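# Setting the Cushion Back in Its Place

*Furnishing the shared rooms at Fustdale*

When the Fustdale residence opened its ground-floor sitting rooms to daily use, the furnishing plan prepared by Wutell ran to 421 entries. Of these, 227 were soft goods: seat pads, throws, curtains and, above all, loose cushions. The large pieces have given the residence very little trouble. A sofa tends to stay where it is put. The cushions travel from chair to floor to windowsill and back again over the course of a day, and the appearance of a room depends to a surprising degree on where they have come to rest by evening.

The residence has accordingly given more thought to cushions than most institutions of its size. An annual allowance of $4,000 covers the repair and replacement of soft furnishings, and the housekeeping guide devotes 4 pages to their care. The guide was revised in March, following the first full winter of use, and the section on upholstered tub chairs was rewritten in full.

The tub chair deserves the attention. Its low, wrapping back makes it the most popular seat in any shared room, and also the one most easily overfilled. A deep sofa will take several cushions and still leave space for a person. A tub chair will take one comfortably. Additional cushions are soon lifted out and set down beside it, usually against the front, where they gather dust along the lower edge and stand in the way of anyone hoping to sit. 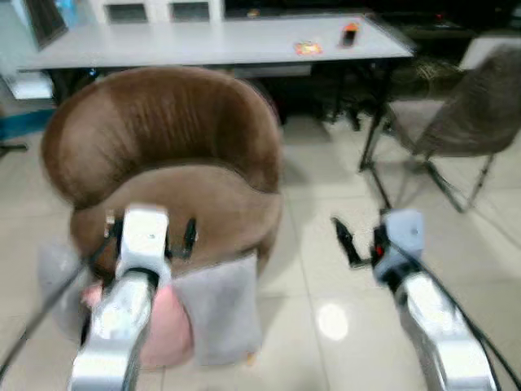
*Pink and gray cushions at the foot of a brown velvet tub chair with vertical channel stitching.*

Velvet presents its own considerations. The pile shows the direction in which it was last brushed, and a channeled back will hold crumbs and lint in the seams between one channel and the next. The guide recommends a soft brush drawn from the top of each channel downward, followed by a light pass across the seat. Water is to be avoided. Where a mark must be treated, a barely damp white cloth is pressed against it and lifted away, and the chair is left unoccupied until the fabric has dried.

Color was settled early in the project. Berkuren, the supplier of the upholstered pieces, proposed a range of browns for the larger seating, with gray and a muted pink for the cushions. The residence had first asked for a stronger palette – a deep green was considered for some weeks – but accepted the argument that pale cushions could be exchanged from room to room without upsetting the whole. Gray has proved the more useful of the two. It sits well against brown upholstery and against gray curtains, and a replacement from a later batch seldom looks out of place.
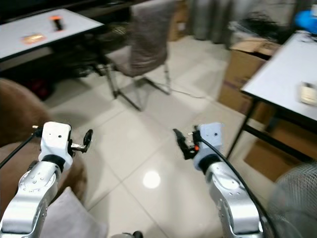 Floors were a separate question. Glossy white tile is simple to mop and brightens a room considerably, but it offers no concealment. A cushion left on the floor is noticed at once, as is any carton waiting to be unpacked. The evening round in the Mathew Room, the largest of the shared rooms, therefore begins at floor level. Cushions are picked up, shaken and returned to the seating before the table is cleared and the chairs are straightened.

The guide is deliberately modest about arrangement. It asks for cushions to stand upright, with the zipper facing down, and for each seat to be left ready for use. It does not call for the chopped or pointed cushion often seen in showrooms, and it permits a gray cushion on any brown seat. Covers are removed for washing according to the care label, and a cover is never returned to its pad until it is fully dry.

Work on the upper floor will follow the same plan, with one adjustment. Wutell has advised a lidded bench near the entrance to each sitting room, so that spare cushions may be stored when a room is busy and brought out again in the evening. The first of these benches is on order, and the residence expects to place it in the Mathew Room before the upper rooms are furnished.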